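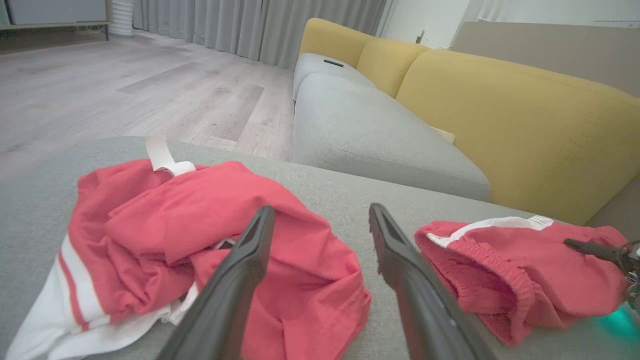 Red shorts, large and small, awaiting a decision.

2 min read

I own a chest of drawers. I mention it because anyone visiting would assume I'd been issued with a grey sofa instead. Clean washing lands there on its way upstairs and settles in for the season.

My system, such as it is, was to fold from the top of the heap. Red goes with red, tags at the back, and stop when the kettle boils.

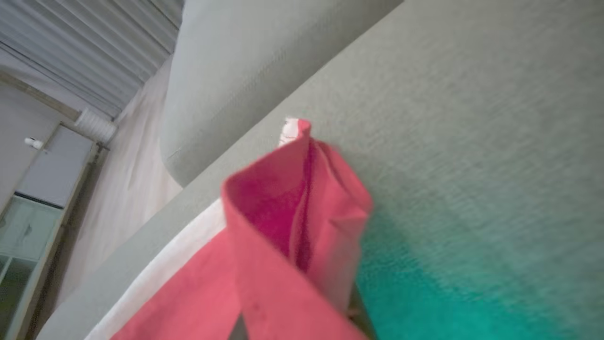

Folding, in theory

Sports kit won't stay in thirds. You press it flat, turn away, and it has risen to a point like a badly made napkin. I gave it 15 minutes and got a peak.

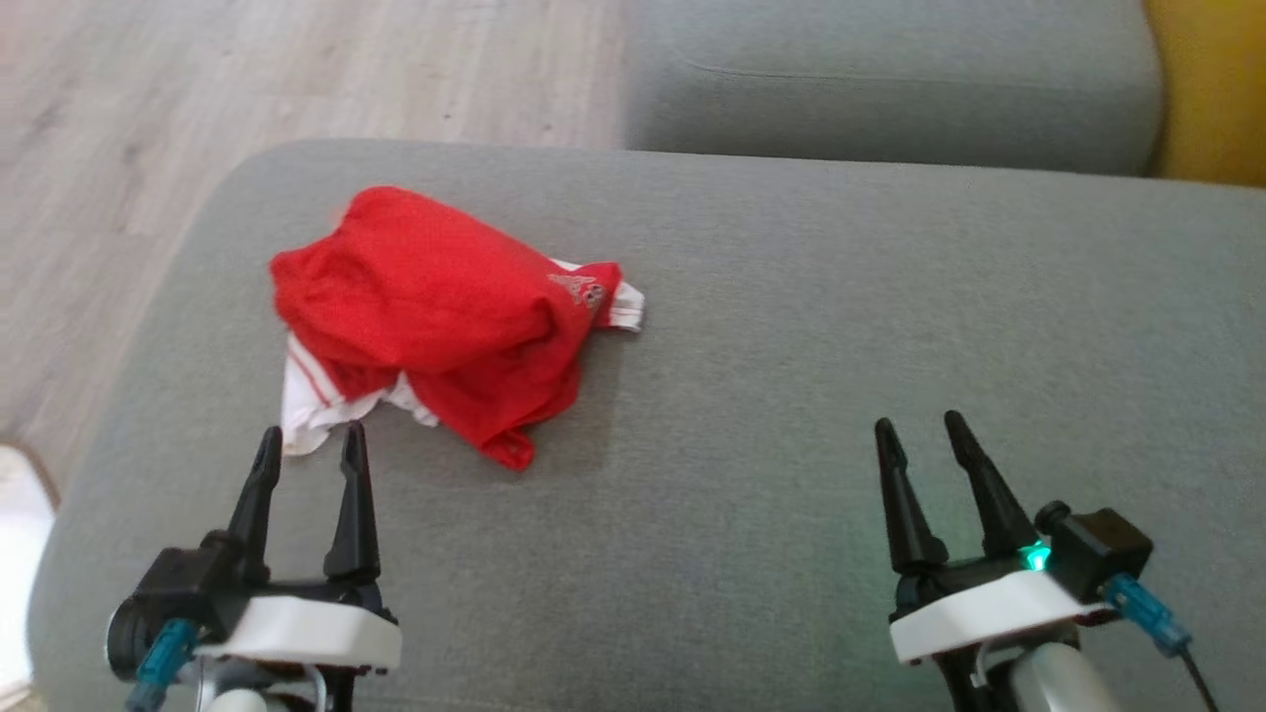
Nelly Espinoza says I should roll the lot and stop fussing, as shorts have no business being square. Maritza Marulanda wants everything on hangers. I've gone and put the kettle on again.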